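Tools for a Small Table

Wanpen Panyasiri has fixed lamps, clocks and kitchen drawers in Hutchins for 29 years. Most of that work has been done on a surface no bigger than a card table, and she keeps very little on it.

Her first rule is one tray. She likes plain plastic, rectangular, with sides low enough to reach over. Screws go in as they come out, and the tray is emptied before the next job begins.
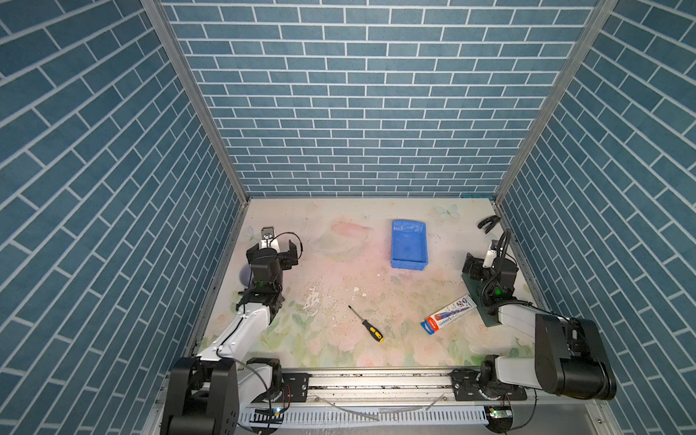

The screwdriver matters more than people think. Panyasiri prefers a thick handle in a bright color, easy to find against a patterned tabletop. Blue, pink and floral surfaces all hide small parts, she says, and so do crumbs of packing foam.

Ratree Phuthong, who took Panyasiri's class in May, used to own a set of 105 bits. She now works with three drivers and a rag.

"I wipe down every 30 minutes," Phuthong said. "I lose fewer screws."

The class meets at the Funder building, upstairs. Bring one broken thing that fits in a shoebox.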